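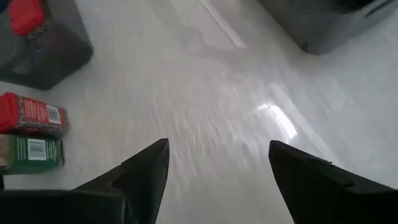
Our group looked at how small kitchen items get put away on a shared table, and whether a fixed place for each kind of item makes the job shorter. Debora Bellini and I chose this topic after the Clanar kitchen survey in March, where spices and small cups came up again and again as the things people could not find. The surface matters more than we expected. Ours is white and glossy with faint gray streaks, and the overhead light leaves a bright patch on it, which made pale labels harder to pick out. A smoky, see-through gray container stands out well against it, so we suggest dark containers for a light table.

Setup

The table is light wood with a white work surface set into it. We divided the items by color and type – cups in one group, loose small items in a tray, spices by themselves. Each round lasted 15 minutes and we did 17 rounds in total. Estrella Becerra kept the time and wrote down where each item ended up. 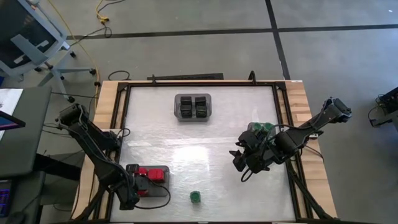
Figure 2. Work surface with red items in the dark gray tray and the green group on the other side.

Trays were easier than open groups. Items in a tray could be moved together, and the group on the open surface tended to spread out by the end of a round. We tried a tray with a lip, the Treltholm, and a flat one, the Gostholm. We kept the one with a lip.

Spices

Spices were the slowest part. The packages do not match in shape, so they do not line up in a row. The Trader Joe's organic oregano is a square-shouldered glass jar with a dark green label, and next to it we had a cylindrical tin with a red rim and a swirling floral pattern. The jar is easy to read from the front. The tin has much smaller print on a red label, and we lost time turning it to find the right side. In 5 rounds the spices were not finished when time was up. 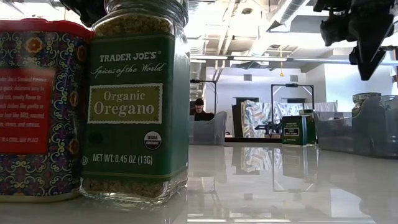
Results and next steps

Fixed places cut the sorting time in most rounds, mainly for the cups. For spices the difference was small. Next time we would use 30 items and put a plain label on each lid – this should also help with tall containers kept in a drawer.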